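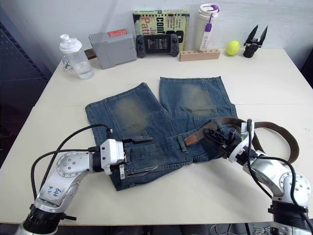
Liam Goodall keeps crested geckos in a converted pantry in Catterall, and he logs every clutch. "Two eggs per clutch, 29 days between clutches for my oldest female," he says. "She gets a rest from February on."

He incubates at room temperature in lidded deli cups, on damp perlite. Substrate is weighed dry, then again after water is added. "If the cup loses more than 5 grams, I top it up along the side - never over the egg."

Hatchlings go into 6-quart tubs lined with paper towel. Goodall doesn't offer food until the first shed is done, and doesn't handle them for the first few weeks.

His current problem is calcium. One female, Mandero, laid thin-shelled eggs twice, and he has stopped pairing her. "I check the sacs in the roof of the mouth with a flashlight. Hers were nearly flat. They're filling again, slowly."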